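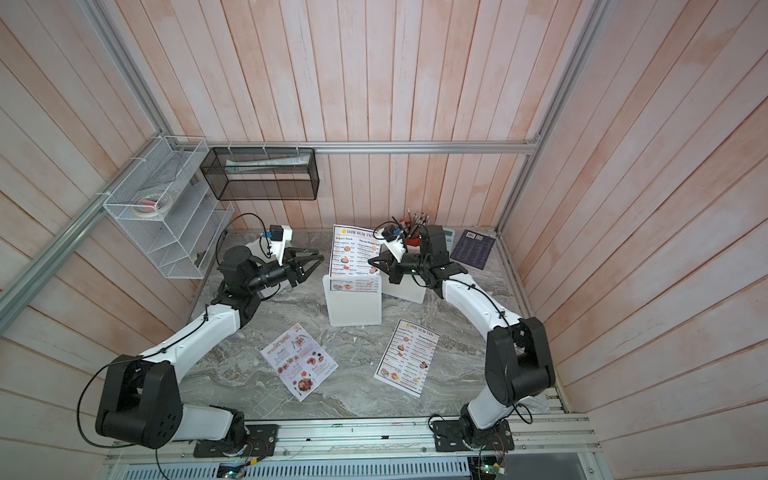 Two robot arms at a grey marble-patterned tabletop.

Field Entomology, Handout 4
Recording moths and their food plants at Tematthorpe
Tutor: Eldana Derese

Read this before the first field session. It covers the site, how we search for larvae, and what goes in the notebook. The key to adult wing patterns is in Handout 5 and is not repeated.

1. The site

Tematthorpe is a strip of wet grassland and scrub between the river and the old railway bank. The lower end floods in most winters. The ground rises slowly towards the bank, and the plants change as it does: sedges and rushes at the bottom, then meadowsweet and willowherb, then bramble, hawthorn and a line of sallows. The bank itself is dry and stony, with bird's-foot trefoil and some ragwort.

For recording purposes the site is divided into 11 compartments, numbered from the river end. Compartment boundaries follow ditches or fence lines wherever possible. Compartment 7 has no clear boundary on its north side, so use the marker posts.

2. Why food plants matter

Adult moths move about. A moth at a light trap may have bred on the site or may have flown in from gardens across the river. A caterpillar found feeding on a plant is much better evidence of breeding, which is why half of this course is spent looking at leaves.

Species differ in how fussy they are. Three terms are used throughout:

Monophagous: feeds on one plant species, or on a few very close relatives.
Oligophagous: feeds on several plants within one family.
Polyphagous: feeds on plants from many families.

The cinnabar is a familiar case of a narrow feeder, taking ragwort and groundsel. The garden tiger will eat nettle, dock, dandelion and a good deal else. Be careful with older books. A food plant listed there may come from larvae reared indoors, where they will sometimes accept leaves they would never meet in the wild.

3. Transects

Each pair walks one transect of 100 metres. Lay the tape along the ground and keep to its left side so that the vegetation on the right is not trampled before it is searched. Stop every 10 metres. At each stop, search the plants within arm's reach of the tape, starting at the base and working upwards. Turn leaves over gently by the stalk.

Signs worth noting, even with no larva present:

Leaf mines. Record whether the mine is a narrow gallery or a blotch, and which side of the leaf it is on. Many mines belong to flies, so keep a leaf if unsure.
Spun or folded leaves. Open one only, then leave the others.
Windowing, where the green layer has been eaten and the skin of the leaf is left.
Frass on lower leaves. Look directly above it.
Egg batches, usually on the underside.

Beating is allowed on sallow and hawthorn only. Hold the tray under the branch and tap twice. Put everything back on the same bush.

4. Timing

Most of our larval work is done in September, when many of the summer feeders are full grown and the leaf mines are easy to see. Some species are finished by then. Orange-tip caterpillars (a butterfly, but we record them) have long since pupated, and a blank result for them in autumn means nothing.

Night searches by torch find larvae that hide by day, especially on grasses. A night search lasts 60 minutes from the first stop. Write down the start time, the air temperature and whether the leaves are wet.

5. The notebook

Use pencil. Every entry needs the compartment number, the stop, the plant, the stage found (egg, larva, pupa or adult) and the name of the recorder. If the plant cannot be named, press a leaf and give it a number. "Grass sp." is acceptable; a guess is not.

Names of species should be written in full the first time. Do not use ditto marks. They were the main cause of errors when last year's books were typed up, and several records from compartment 9 had to be thrown out.

6. Keeping larvae

Take at most two of any species, and only if they cannot be named on the spot. Line the box with kitchen paper, add fresh food plant each day and clear out the frass. Condensation kills more larvae than hunger does. Hairy caterpillars can irritate the skin, so move them on a leaf. Adults that emerge are released in the compartment they came from.

Before next time

Read sections 1 to 3 of the sedge notes. Bring a hand lens (x10), pencil, notebook and wellingtons. The sheet of common leaf mines will be given out at the gate.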